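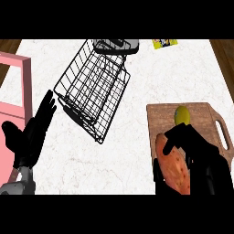
Black wire basket on a marble benchtop.

I've had Feltport on the laptop since December, and I wrote nearly 80 scenes of my second draft in it, so I reckon I've earned an opinion. It's outlining software for screenwriters. You get a corkboard, colour-coded cards and a timeline that runs along the bottom.

The timeline is what sold me! I could finally see that my antagonist vanished for 22 pages in the second act (Ohemaa Atinga, who reads all my drafts, had been telling me this for months). Dragging cards about is quick, and the notes panel stays out of your way.

Gripes? Exporting is a mess. My dialogue came out centred in one file and flush left in the next, and I lost an evening fixing it. The character sheets are also pretty thin next to the ones in Jidia, which I used on my first script and still miss a bit.

Four stars from me. If you write straight through without a plan, save your money. If you're a card shuffler, grab the trial and give it a whole act.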